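Skarer veröffentlicht zweites Album „Romilbridge“

21. Januar 2024 -- Die Sängerin und Komponistin Youssra Ait Ali legt mit „Romilbridge“ ihr zweites Album beim Label Skarer vor. Produziert wurde es von Oduor Temba, die Streicherarrangements schrieb Rungnapa Pongsiri. Die Aufnahmen wurden im Dezember abgeschlossen.
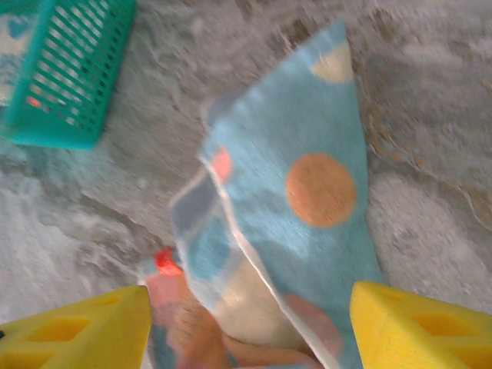 Neben der digitalen Ausgabe erscheint eine nummerierte Vinylauflage von 400 Exemplaren -- erhältlich ausschließlich über den Labelshop. Das Konzert zur Veröffentlichung findet im Skostodura statt, Karten kosten 20 Euro.

Pressekontakt: Notburga Widmer, Skarer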